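Sornero kitchen tabletop set – README

13 Nov 2024
by Zoi Economou

Quick notes so people stop emailing me. Will tidy up later.

What's in it: 1819 short clips of ordinary kitchen things getting moved about on a table. Trays, plates, pots with lids, some cups. Lid on, lid off, plate onto tray, pot to the other side. No food, no knives, nothing heated.

Split: 1360 train, 459 test. Test was picked by Danai Tsoukalas in July and hasn't changed since. Please don't reshuffle it.

Objects: bought secondhand mostly, so nothing matches. Steel pots are the hard ones – shiny lids, bright streaks all over, and the streaks shift when anything moves. White on white is the other headache (plate on tray). Some pieces have printing on them, words or little cartoons. We left those in. The printing can be any way up, so don't count on reading it.

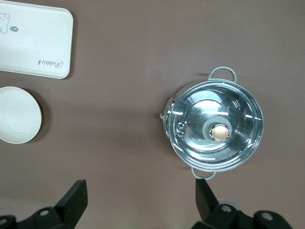
Labels are one line per clip, plain text, written by Chaminda Miah and me. We say "pot" for anything metal with a lid, "tray" for anything flat with corners, "plate" for round. Bowls got called plates a few times early on. Fixed most of them, probaly not all. If you find one send the clip number.

Known problems
- 304 clips have the thing half out of view at the start. Kept, marked "partial" in the notes column
- table color looks different between days, same table
- lid and pot are sometimes labeled as one object, sometimes two. Sorry. Going by the verb is safest: "lift lid" = two, "move pot" = one
- a handful of labels have "tray" and "plate" swaped

Folders: clips/, labels/, notes.csv. The old Rerkov folder is gone, everything in it was a duplicate.

To do: cups need a second pass. Milagros wants handles labeled seperately – undecided.

Free to use for research and teaching, just say where you got it.

Contact: Zoi Economou, Sornero | © 2024 Sornero | Back to top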